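Ticket 539 – Bag packing demos, left wrist view shows nothing useful
Opened by: Tamara Pîrvu
Assigned to: Sorin Begović
Opened: 09/02/2024
Status: Open

Tamara Pîrvu:
I recorded 30 teleop demos of the play food task on the Camon cell. One arm holds the bag open, the other picks up the food and puts it in. The policy trained on them closes on air next to the bag. Restex support read my first message and told me to collect 80 more. I don't buy it. If the recordings are bad, more of them will be bad too.

Sorin Begović:
Did you check the wrist streams or only the head camera?

Tamara Pîrvu:
Only the head camera, and it looked fine. Went back and pulled one view from each camera, same session.

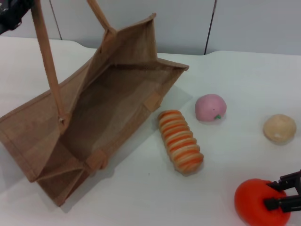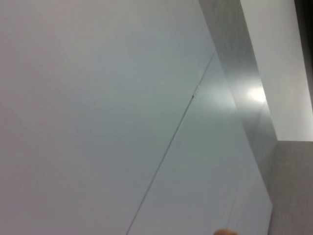
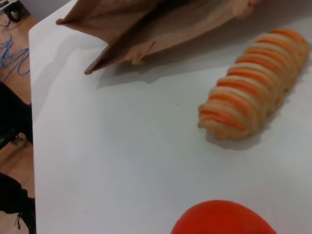
Head view first, then the two wrist views.

Is it OK to keep a demo when one wrist camera never sees the object?

It depends on what that arm is supposed to do. An arm that only holds the bag can get by on the head view, but an arm that has to pick things up needs the object in its own view before the fingers close.

Sorin Begović:
The second one is panels and a bit of fingertip. Before anyone blames the mount, check the wrist angle you drive with. I've seen people "fix" a bracket and get the same picture back.

Dragica Petkov:
The release notes for Mao 201 say the stream sync is improved. I'd like to see proof of that before we rule out lag. We had the same promise in January.

Tamara Pîrvu:
Replayed one demo with timestamps on. No drift that I can find, but one demo is not much of a test – I'll run the rest overnight.

Sorin Begović:
Fine. Don't record anything new until that's done. Then do five demos with the wrist turned down toward the table and train on those alone. If it still closes on air, the camera wasn't the problem and I'll reopen the calibration question with Restex.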